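3. Getting the Sirkley to remember your wash

I put this step off for weeks and I wish I hadn't! The Sirkley comes out of the box knowing one cold cycle and that's it, so you'll want to teach it your own settings before you trust it with bedding.

1. Plug it in and turn the dial to Setup. The light by the door blinks orange.
2. Hold Start for six seconds, until you hear the double beep.
3. Pick your fabric with the dial. For printed bedspreads I go with Delicate – Colors is too rough on them, at least on mine.
4. Set the spin. Mine sits at 50 on the little scale, and Ghazala Janjua, who has the same model, likes hers lower.
5. Press Save, then pick a slot number. Write it down somewhere (I've lost mine twice).

Note: if the display says 2227, the door isn't shut all the way. Push it until it clicks and start again from step 2.

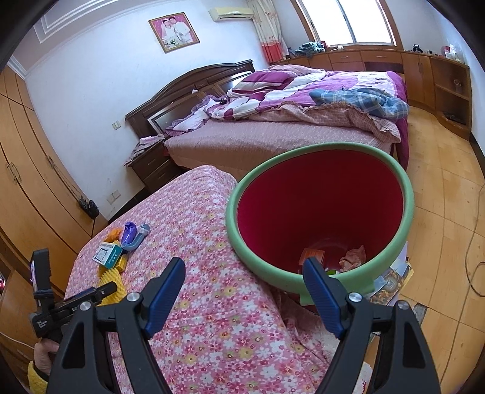
Floral bedspread and a round basin with a pale green rim.

Caution: empty every pocket and shake out every pillowcase first. One tissue in the drum and you'll be picking fluff off everything you own, plus the filter clogs and the cycle stops halfway through.

6. Run the new slot once with nothing in it. It takes a while and it's noisy the first time, so don't do this at bedtime.
7. If you're happy, turn the dial back to Home. The orange light goes out.

Changed your mind about a slot? Just save over it, there's no delete button. And if the power drops while you're saving, go back to step 1 – the older slots will still be there.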